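Section 4: Handling Thin Sheets with the Istura Gripper

Applies to: Istura two-finger gripper with foam fingertips, wrist camera fitted
Last revised: 5 July 2018

Complete Section 3 (Mounting and Homing) before you start. The arm must be homed and the wrist camera must show a live picture in the Cloneleo control panel.

4.1 What you need

Plain paper in a solid color, one sheet at a time. Card stock and glossy paper need different settings – see Section 6.

A flat, hard tabletop. Wipe it down first. Grit under the sheet will stop it from sliding.

The foam fingertips supplied with the gripper. Do not use the bare fingers on paper.

4.2 Setting up the sheet

1. Lay the sheet flat within reach of the arm. Keep all four edges clear of the rail.

2. In the control panel, open Tasks and choose Thin Sheet.

3. Set Finger Speed to 9. Higher values tend to tear light paper.

4. Press Find Surface. The arm lowers until one fingertip touches the table, then backs off. Wait for the green light before going on.

Caution: Keep hands off the table while Find Surface is running.

4.3 Lifting and folding

5. Press Start Lift. The gripper picks up one side of the sheet and raises it into a loose flap.

6. Watch the camera view as the flap comes over. The fingertip should press into the paper at the crease, and a small dimple around the contact point is normal. If the paper wrinkles well away from the fingertip, press Pause and lower the Press Force by one step.
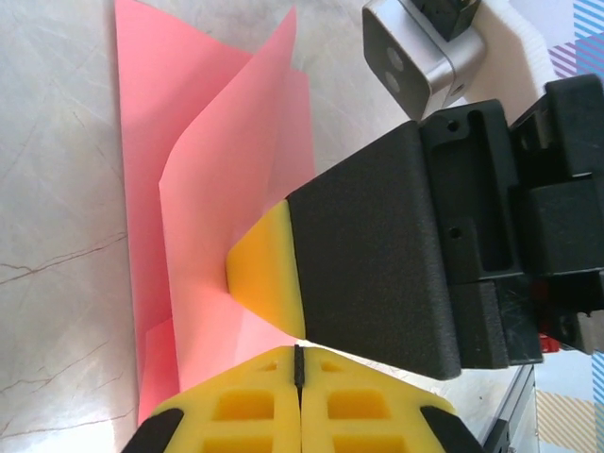

7. When the fold is where you want it, press Hold. The finger stays in place until you press Release.

8. Press Release, then Park. Remove the sheet once the arm has stopped.

Note: The flap does not have to be even. A curved or pointed flap can still be folded flat as long as the fingertip stays on the crease.

4.4 If the sheet does not lift

Check the foam first. Dust on the pads is the usual cause. Clean them with a dry brush – no water, no solvents.

If the pads are clean, run Find Surface again. A table that has been moved even slightly will throw off the height.

4.5 Care of the foam fingertips

Inspect the pads every 90 lifts and replace them after 1,000 lifts, or sooner if the edges are torn. The lift count is under Tools, Wear. Reset it each time you fit new pads.

Replacement pads are sold in pairs through Liapis. Always change both at once.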